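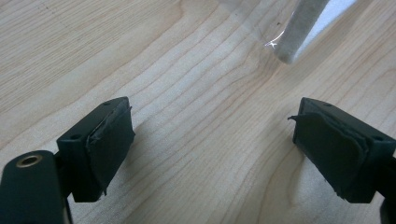 ¿Cada cuánto hay que cambiar las almohadillas de los dedos?
Cuando el borde empiece a deshilacharse o la pieza patine al cerrar. Con uso normal en el banco, más o menos 40 sesiones. Si se prueban objetos con canto vivo, bastante antes.

4. Comparar pinzas: Prondier manual, Doller y Salazar

Esta sección vale para las tres. Donde haya diferencias se indica. Se supone que ya está hecho el apartado 3 (controlador Kino encendido y con la cámara reconocida). Si no, volver atrás.

4.1 Antes de empezar

Material:
– pinza manual Prondier, con su soporte de cámara
– pinza Doller, con brida
– pinza Salazar, con brida y cable corto
– controlador Kino
– cinta para las almohadillas, tijeras, alcohol, trapo que no suelte pelusa
– llave allen del juego (la pequeña, la otra redondea el tornillo)
– hoja de registro

Mesa despejada por el centro, luz difusa. Si hay una ventana detrás, bajar el estor: el reflejo fuerte en el tablero engaña a la exposición automática y luego las tomas no se pueden comparar entre sí.

NOTA: la veta de la madera no molesta al seguimiento, al contrario. Sobre un tablero blanco liso el Kino pierde la posición con facilidad.

4.2 Revisar los dedos

1. Pinza abierta del todo. Sin corriente en Doller y Salazar.
2. Mirar la cara interior de cada dedo. La almohadilla tiene que cubrir la zona de contacto. Arrugas pequeñas, pasan. Solapas levantadas en la esquina, no: se enganchan en bolsas y envoltorios.
3. Recortar lo que cuelgue por debajo. No tirar, que se viene la capa entera.
4. Si hay que poner cinta nueva: quitar la vieja, alcohol, dejar secar, 2 capas. Envolver el canto delantero y cortar a ras.
5. Cerrar a mano despacio. Los dos dedos deben tocarse a la misma altura. Si uno queda más alto, aflojar el brazo de montaje, corregir y volver a apretar.

PRECAUCIÓN: los insertos metálicos de la Prondier van metidos en plástico. Apretar hasta que haga tope y ni un poco más. Inserto girado = brazo nuevo.

NOTA: misma cinta en las tres pinzas y del mismo rollo. Si no, se está comparando cinta y no pinzas.

4.3 Ajustar la cámara

1. Montar la cámara en la pinza que toque. Empezar por la Prondier, que va sin motor y sirve de referencia.
2. Abrir la vista en directo en el Kino.
3. Con la pinza abierta, las dos puntas deben verse en la parte baja de la imagen, una a cada lado y con mesa libre en medio.
4. Si solo se ve un dedo, girar el soporte. Si los dedos tapan el centro, inclinar la cámara un punto hacia arriba.
5. Enfocar en las puntas. Lo que esté más lejos puede salir borroso, no pasa nada – se enfoca al acercarse.
6. Bloquear exposición y balance de blancos. Los dos. Se olvida siempre el segundo.
7. Guardar el perfil con el nombre de la pinza.

PRECAUCIÓN: no copiar el perfil de la Prondier a la Salazar. El soporte es distinto y la distancia a las puntas tambien.

4.4 Hacer la prueba

Objetos: uno rígido, uno blando, uno forrado o con plástico brillante. Los mismos para las tres y en el mismo orden.

1. Objeto en diagonal respecto a la pinza, fuera del hueco entre los dedos.
2. Iniciar grabación.
3. Acercarse, centrar, cerrar.
4. Levantar un palmo. Aguantar quieto.
5. Bajar, abrir, retirar la pinza sin arrastrar.
6. Parar grabación y apuntar resultado: agarra, patina, suelta.
7. Repetir hasta tener 3 tomas buenas por objeto. Las malas no se borran, se marcan.

Con la Doller y la Salazar, fuerza baja al principio e ir subiendo. La Doller cierra más rápido de lo que parece en pantalla.

PRECAUCIÓN: manos fuera del recorrido de los dedos con el motor activo. La parada del Kino tarda un instante en soltar la presión.

NOTA: con envoltorios transparentes el borde del plástico casi no se ve en cámara. Guiarse por el brillo y cerrar sobre el cuerpo del objeto, no sobre la bolsa.

4.5 Qué apuntar

– pinza y perfil cargado
– estado de las almohadillas antes y despues
– objeto
– fuerza (Doller y Salazar; en la Prondier dejar en blanco)
– resultado
– si hubo que recolocar los dedos a mitad de prueba

Si se recolocan los dedos, la serie de ese objeto empieza de cero. Sí, entera.

4.6 Problemas frecuentes

El objeto gira al levantarlo. Dedos a distinta altura o almohadilla gastada solo por un lado. Ver 4.2, paso 5.

El objeto forrado de fieltro sale bien en una pinza y mal en otra. Limpiar la cinta, coge pelusa enseguida. Repetir antes de sacar conclusiones.

Imagen quemada en una esquina. Mover la lámpara o bajar el estor. No tocar la exposición a media serie.

El Kino no encuentra la pinza. Cable corto de la Salazar mal metido casi siempre. Apagar, reconectar, encender. Si sigue igual, cargar el perfil a mano desde el menú.

Motor zumba y no cierra. Apagar ya. Suele ser un trozo de cinta en la guía: sacarlo con pinzas finas, nada de aire a presión.

4.7 Al terminar

1. Cerrar sesión en el Kino y esperar a que acabe de copiar.
2. Dejar las pinzas abiertas. Cerradas, la cinta de un dedo se pega a la del otro y se arranca al abrir.
3. Tapar el objetivo.
4. Pasar la hoja de registro a la carpeta común. Los archivos se recogen el jueves, lo que no esté entra en la tanda siguiente.

Calibración del brazo con pinza montada: apartado 5.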